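Vono项目组碰头会记录(24/09/2023)
地点:Weletby二楼小会议室,后半段挪到机械臂旁边继续聊

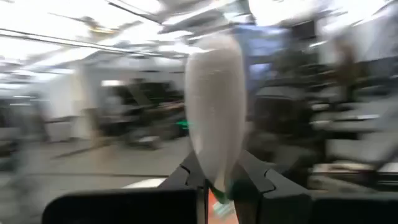 先说一下,这次轮到我记,我打字慢,又爱插嘴,所以有些地方是会后凭印象补的。谁觉得自己的话被我写歪了,直接在文档里改,改完在群里吱一声就行。

到会的有Precious Ntuli、Eskil Moen,还有我。Mahlangu那边的人本来说要线上进来,结果连不上,后来发消息说看记录就好(所以下面我尽量写细一点,你们别嫌啰嗦)。

一、上次遗留的事

上次说要把"快速搬运时用腕部相机判断物体有没有打滑"的那套做法整理成一页纸,我写了,发了,Eskil看了,Precious没看,她承认了。于是我又口头讲了一遍,顺便也写在这里,Mahlangu那边正好能对上。

思路很土:手爪夹着东西横着甩过去的时候,腕部相机跟着手爪走,背景全糊成横条,被夹住的东西相对相机没动,所以还是清楚的。那么只要被夹物所在的那一块画面一直清楚,位置也没挪,就当它夹稳了;要是这一块也开始糊,或者边缘往一个方向爬,就怀疑它在滑。以前我们见到糊的帧就整帧扔掉,等于把搬运途中那一段全当瞎子处理,挺可惜的。

Precious听完第一句话是:"那你为什么还叫它打滑检测,它检测的是相对运动。"说得对。名字的事后面又吵了一轮,见第五条。

二、这一轮的数据

这轮一共留下1687段搬运片段,每段从手爪合拢之后开始,到放下之前结束。物体还是以白色蛋形件为主,光滑、没花纹,是我们故意挑的难题。有花纹的东西随便哪个特征点算法都能跟,白蛋就不行,表面上能抓的就是两侧的轮廓,加上那么一点高光。

标注是Eskil和我分着做的。每段标三种之一:稳、滑、说不清。最开始没有"说不清",我坚持加的,因为有的片段我来回看都不敢下手,硬标一个反而害人。Eskil当时不太乐意,觉得会变成偷懒的抽屉,后来他自己往里扔得比我还多(我有记录的啊)。

两个人意见不一致的片段有29段,这次会上挑了几段一起看。看下来大致分两类。有一类是蛋形件在指间轻轻转了一下,没往下掉,Eskil标滑,我标稳。另一类是高光在动,我以为是物体在动,他认为只是手爪带着物体经过灯下,光的位置变了。第二类我服,天花板上那几排灯确实太亮了,甩过去的时候高光会沿着蛋的侧面爬一下,单看局部真的很像在滑。

关于"转一下算不算滑",Precious的意见是要看我们最后给谁用。放置姿态有要求的话,转也得算;只管掉不掉的话,转可以不算。我们现在两头都没答应过谁,所以先加一个子标签"转动",训练时可以并进滑,也可以并进稳,跑两遍看差多少。这个我觉得挺好,早该这么干!

三、方法上的讨论(这部分最长)

现在的流程是这样的。先用手爪开合宽度和指尖的固定位置圈一个区域,因为相机和手爪是硬连在一起的,指尖在画面里的位置只跟开合量有关,标定一次就能查表。然后在这个区域里算清晰度,再在区域外面的背景上也算一个清晰度,两个相除。背景越糊、里面越清楚,比值越大。最后看比值在时间上的走势,再加一条轮廓位移。

Eskil提的第一个问题:手臂慢下来的时候背景也清楚了,比值自然就掉,会被误认成滑。我说有速度门限,低于门限就不看比值,只看轮廓位移。他说那在门限附近不就来回跳吗?是的,会跳。我在屏幕上放了一段给大家看,判断结果在减速那一小截闪得跟坏掉的灯管一样。Precious建议按关节速度做加权,速度高时多信比值,速度低时多信轮廓,中间平滑过渡。我记下来了,改起来不费事。

第二个问题是手指本身。两根手指是黑的,内侧边缘有锯齿状的接缝,这些锯齿边缘对比度特别高,一旦圈进区域里,清晰度就永远很好看,蛋滑没滑都好看。这个坑我踩了整整一个星期,先前在组里贴过的那张漂亮曲线就是这么来的,请大家把它忘掉。现在的处理是按开合宽度给手指做掩膜,把手指边缘往外多抹一圈。代价是蛋的下端也被抹掉一截,好在它上半截露得多,信息够用。换成矮一点的物体会怎么样,没试,Eskil觉得会很惨。

第三个问题是我自己提的:背景那一侧的清晰度不太稳定。对着设备架子甩的时候,后面全是一层一层的横隔板和杂物,横着糊了以后,横向的条纹还在,竖直方向的梯度照样很强,算出来居然"挺清楚"。对着白墙的时候又什么都没有,糊不糊都是一片白。同一个动作换个朝向,比值能差出一大截。

这里讨论得挺热闹。Eskil的主意是只算沿运动方向的梯度,横着甩就只看横向梯度,这样隔板留下的横条纹就不会捣乱了。运动方向从关节角推得出来,不需要再估光流。Precious补了一句,说白墙的情况不管怎么算都救不回来,应该直接输出"背景无信息",让后面的判断只靠轮廓。我本来想拿前一帧的背景值顶一顶,被他们两个一起否了,理由是前一帧可能对着架子,后一帧对着墙,顶过来的数没有意义。好吧。

另外Precious翻出一篇1997年的老文章,讲用方向性的模糊去反推相机运动,她说里面有一段归一化的写法可以直接借。她答应把那一页拍给我们,我到写这份记录时还没收到(点名一下)。

第四个问题,曝光。Telidix那个相机模块现在是自动曝光,朝着天花板亮的那边甩,快门会变短,糊的程度跟着变,我们的比值就又被带偏了。Eskil主张锁死曝光。我有点犹豫,锁死以后转到暗的那边,蛋的右侧本来就有阴影,再暗下去轮廓怕是要断。最后决定各录一小批对比,参数Eskil来定,我不插手(我尽量)。

四、结果,好的和不好的

好消息是,在有"稳"和"滑"明确标签的片段上,新做法比整帧丢弃的老做法早发现打滑,平均早10帧。老做法要等手臂停下来、画面清楚了才知道东西歪了,新做法在途中就能报。这一条我自己挺高兴的,会上也忍不住多放了两遍回放,大家忍了。

不好的是误报。误报集中在两种情形:一是上面说的减速那一小截,二是起步的一瞬间,手爪刚开始加速时整条臂会有一点颤,轮廓跟着抖,抖完就好了,可报警已经出去了。Precious问能不能等几帧再报,我说能,但等得越久,刚才那个"早发现"的优势就越小。她的原话是:"那就把这条曲线画出来,横轴等多久,纵轴误报多少,让看的人自己选。"我觉得这张图比现在报告里的任何一张都有用,优先画。

还有一件事要老实写下来:真正滑掉的片段里,大部分是我们故意调低夹持力弄出来的,自然发生的很少。故意弄的滑,往往一开始就滑,而且滑得很干脆;自然的那种是慢慢蹭,蹭到转弯时突然松一下。Eskil担心模型学到的只是"夹得太轻"的样子。我也担心。我们商量的办法是夹持力给一个范围随机取,让操作的人不知道这一次是多少,标注的人也不知道。录制脚本要改,这个由Precious写,她说她对我写的脚本风格有意见,正好借机重写(随便吧)。

Eskil还问了一句,换一个房间会怎样。说实话没底。我们的所有片段都在这一间屋里录的,架子、灯、墙都是那几样,背景那一路很可能已经把房间认熟了。Mahlangu那边有另一套臂,要是能借我们录一点,哪怕只录白蛋,也比没有强。请Mahlangu的同事看到这里回个话,什么时候方便,相机支架是不是一样的,手爪开合宽度能不能读出来。最后这个最要紧,读不出来的话查表那一步就走不通。

五、名字

又吵了。我想叫"途中打滑检测",Precious要叫"手内相对运动估计",Eskil说前一个吹牛,后一个没人看得懂。内部暂时还叫"糊比值",写报告时再说。Precious请我在记录里注明她不同意,已注明。

六、挪到机械臂旁边以后

后半段我们去臂边上现场试Eskil那个方向梯度的想法,直接在笔记本上改了几行就跑。只试了往一个方向甩,先看架子那一侧。改完以后比值在架子前面平了很多,没有原来那种一层一层的波动。没有正式统计,就是三个人盯着曲线看,我不敢在报告里写,但写在这里应该没关系。

试的时候Precious发现一件小事:时间戳。关节角和相机帧之间有个固定的偏差,平时慢慢动看不出来,一快起来,运动方向换向的那几帧就对不上,算出来的方向是反的。对横向梯度来说正反无所谓,可是速度加权就有影响了,换向时速度过零,差几帧就是把高速当低速。Eskil说Vono二月份那批老数据可能也有这个毛病,当时用的是同一套记录程序。我会后去翻,先不下结论。

还有人问(就是我问的)夹得更高一点会不会更好,现在夹的是蛋的下端附近,上面露出一大截,稍微一颤顶部就晃。Eskil的看法是露得多才看得清,夹高了画面里没剩多少东西可算。Precious倾向于把夹持高度也当变量录进去。我把它放在待定里,这轮先不动,变量一多我怕自己到时候分不清谁影响谁。

七、分工

我:速度加权替换门限;"等多久/误报多少"那张曲线;查二月份数据的时间戳;重新看那些意见不一致的片段,补"转动"子标签(和Eskil一起)。

Eskil Moen:方向梯度正式写进代码,别只留在他笔记本上;锁曝光和自动曝光的对比录制;手指掩膜那一圈到底抹多宽,给个说法。

Precious Ntuli:录制脚本,夹持力随机并且对人隐藏;老文章那一页;"背景无信息"的判定条件。

Mahlangu:回复借臂的事,见第四条末尾。

待定:名字;夹持高度;矮物体;要不要换别的颜色的蛋形件。最后一条是散会时Eskil在门口说的,他想看深色物体配黑手指会不会直接算不出来,我说肯定会,他说那也要录一下才知道。

下次开会的时间在群里定,轮到Eskil记。

补一条:会后Precious看了我的初稿,要求把第二条里"害人"改成"污染标签",我没改,她说保留意见。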